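**Cloth keeps slipping out of home-built hand-held grippers, what am I missing?**

*Posted by Sioned Lougher*

Hello all, and thank you in advance, because I know this is going to be a long one. I've been building a pair of hand-held grippers in the shared workshop, the sort you carry one in each hand so you can record how a person does a job and then teach an arm to copy it. The arm itself is still in bits and can wait. I started with blocks and cups and had a lovely time of it. Then I moved on to cloth and it has all gone wrong.

The fingers are printed, fairly smooth inside, and they close by a trigger with a small spring. When I try to lift a folded cloth from the back of a chair, the first layer slides out and I'm left holding nothing, or else I get hold of the chair as well. I have tried a stronger spring (Torna, the stiff one) and all it did was make my hand ache. My recordings also go a bit jumpy when I bring the two hands close together. Is that the same problem or a different one? I've done 400 goes at this now and would dearly like the next lot to be worth keeping.

---

**Shahab Fallahi**

Hello Sioned, what a nice project, and please don't lose heart, cloth was the thing that nearly finished me off as well! I'd put the old spring back first. Squeezing harder doesn't help much when the inside of the finger is slippery. I stuck thin silicone strip inside mine, trimmed so it came right up to the tip, and roughened it a little with fine sandpaper. Wipe it now and then, as it picks up fluff.

Next, don't go for the fold from the front. Come in from both ends, one gripper each side, pinch at the top edge where the cloth bends over the chair, and lift straight up before you pull towards yourself. It feels terribly slow to begin with. 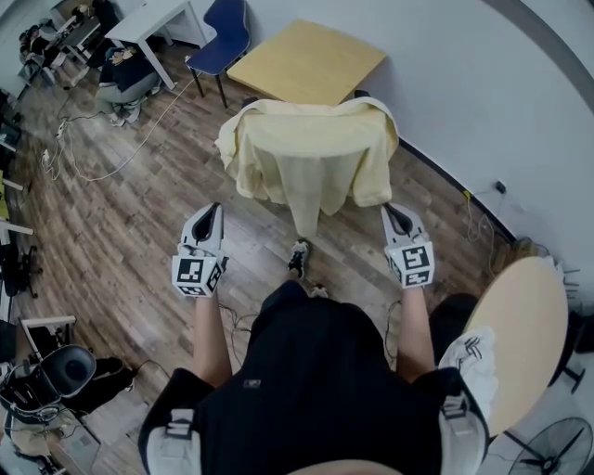

*One gripper either side of the cloth, marker cubes up by the wrists.*

As for the jumpiness, I'd say that's a separate matter. If you are tracking with printed markers like the ones on those cubes, have a look at whether one hand is hiding the other's markers when they come together. Mine did exactly that, and keeping my elbows out a bit cured most of it. Matt paper for the markers is worth the bother too. And tape your cables along your forearm, leaving a good loop at the wrist, or they'll tug just as you go to pinch.

I wouldn't throw the 400 away, by the way. Put them in a folder of their own and go through them on a rainy afternoon.

---

**brurkano**

use a thicker cloth. tea towels are easy, thin stuff is a pain

---

**Bimaven**

Agree with Shahab about the silicone. Mine lasted up to 2000 grips before a corner started peeling, and I've just glued it back down. Check your two fingers meet at the tip first as well. Hold a slip of paper between them and pull, and if it comes away easily at the end, pack out the pivot with a washer.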